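# Teaching a small arm to open a kitchen drawer

Notes from the Neddale shared workshop, updated May 12, 2024

This part covers the practice drawer and the counter layout. It assumes your arm is already mounted, homed and able to close its fingers on command. If it isn't, go back to the wiring page first.

## Pick a drawer with a proud handle

Flat knobs and finger grooves are hard for a two-finger gripper. Use a bar or pipe handle that stands well clear of the drawer front. Areeba Magsi and I tried a cup pull in the first version and gave up on it after 14 attempts.

The drawer should be light and slide without sticking. Rub a little candle wax on the runners and pull it by hand a few times. If the whole box moves when you pull, put a strip of rubber shelf liner under it.

## Set up the counter

1. Put the drawer box on a cutting board, toward the back. The board gives you a fixed edge to measure from.
2. Leave a clear patch of counter on one side for setting things down.
3. Put one small bowl in the drawer. Start with nothing else in there.
4. Leave the ordinary kitchen things where they are. An arm trained on a bare bench gets confused by a toaster.
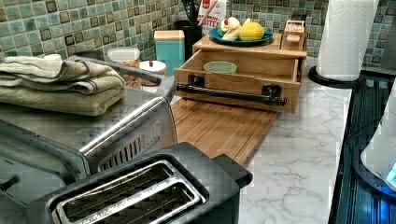
*Drawer open, bowl at the back left, lemon on the blue plate on top.*

Check the clearance next. Move the arm by hand through the full pull and watch the elbow as well as the fingers. Anything tall near the path will get hit sooner or later — move it or reroute. Unplug the toaster and keep the cooktop off while the arm is powered.

## Record the pull

Save 2 poses to begin with: one just in front of the handle, one with the drawer fully open. Close the fingers at the first, then move in a straight line to the second. Keep the speed low and use up to half the grip force.

Our log for this step is 494 lines long, mostly small changes to the approach height. Jarmo Väisänen's advice was to change one value per run and write it down before pressing start. It saved us a lot of repeated work.

## If the fingers slip

- Wrap the fingertips in a single layer of silicone tape.
- Lower the approach until the handle sits in the middle of the pads.
- Check that the pull is parallel to the runners. A crooked pull jams the drawer — the fingers then slide off.

The bowl pick-up is on the next page. Leave the board where it is until you have done that part, or you'll have to measure again.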